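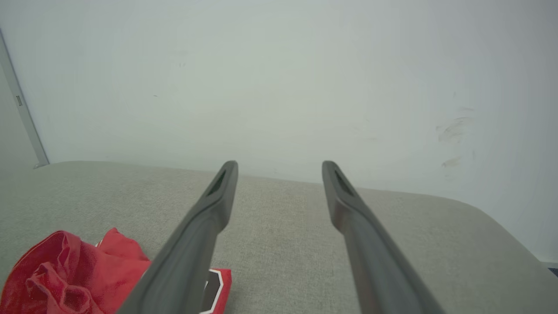 Light gray upholstery in a finely woven fabric, set against a plain off-white wall. A crumpled red item lies at the lower left.

# The Quiet Room at Jolwood House: Furnishings and Daily Care

The Quiet Room occupies the north side of the ground floor at Jolwood House and is open to all residents and their guests. It was refurnished by the Kudemel Housing Trust following a review of the shared rooms in the building. This page records the upholstery and wall finish chosen for the room, together with notes on their care. It was prepared by Svitlana Panasiuk of the Interiors Office and last revised on March 22, 2023.

Residents who wish to see the fabric in person may ask at the front desk, where a sample card is kept. The card also carries the reference number needed for ordering matching material, 2774.

## The upholstery

The fabric is a light gray with a subtle speckle in the weave. The Trust considered a number of plain fabrics before settling on one with some variation in tone. Small marks and lint show less readily on a speckled ground, and the color sits comfortably beside the walls without matching them.

The woven surface has a fine texture. Residents had asked that the room avoid both leather and heavy pile, and this request was passed to the supplier, Ikavlow, at the time of ordering. Replacement fabric can be obtained through the same supplier in lengths suitable for a single seat or a full cover.

Rounded corners were preferred throughout. The Quiet Room is narrow near the window, and several residents had commented on the square wooden arms of the earlier furniture, which caught sleeves and bags as people passed.

## The wall

The walls were left plain and painted off-white. Proposals for a patterned paper and for a picture rail were both received, and neither was taken forward. Guðlaug Kirkegaard, who coordinated the work on behalf of the Trust, recommended that the room be used for a full season before any decoration was added. Her recommendation remains in effect.

Furniture is placed close to the wall in order to keep the walkway clear. When seating has been moved for cleaning or for a meeting, it should be returned to its former position and should not be pushed hard against the paint. Scuffs can be reported at the front desk. Residents are asked not to touch up the walls themselves, as the paint used in this room differs slightly from that used in the corridors.

## Personal items and soft goods

Bags, scarves, blankets and similar belongings may be placed on the seating while the owner is in the room. They should be taken away on leaving. Items found at the evening check are moved to the shelf beside the front desk and kept there until the end of the following month, after which they are given to the Hjaltadóttir Exchange.

Strongly colored textiles call for some attention. Reds and dark blues in particular can transfer dye to a pale fabric if they are damp. Wet coats and umbrellas belong on the hooks in the entrance hall. Residents bringing cushions or throws of their own are welcome to do so, provided that the item has been washed at least once before it is left in contact with the upholstery.

Plastic bags should not be stored on the seats or tucked behind them. Two storage baskets are provided under the window for games, knitting and reading material.

## Routine care

The seating is vacuumed weekly with a soft brush attachment. The brush is drawn in one direction along the seat, then along the front edge and around the corners, where dust tends to settle. Stiff brushes are not to be used on this fabric.

Spills should be blotted at once with a clean white cloth. Rubbing spreads the liquid and may roughen the weave. Plain cool water is sufficient in most cases. If a mark remains after the fabric has dried, please leave it untreated and inform Aksel Hafþórsson, who keeps the cleaning supplies for the building and will arrange for the correct product to be used.

Hot drinks are permitted in the room in lidded cups. Meals are served in the dining room only.

A full cleaning of the upholstery is carried out each June. The Quiet Room is closed for 3 days during this work, and notice is posted on the door beforehand. The reading hour is held in the dining room on those days.

## Requests and corrections

Requests for changes to the furnishings may be submitted in writing to the Interiors Office. Please state the item concerned and the change proposed. Requests concerning the height or firmness of seating are handled separately by Tiziana Negri, as they may involve an individual assessment.

Corrections to the text of this page should be sent to the same office, marked for the attention of Uriel Solís. Printed copies are available at the front desk in standard and large type.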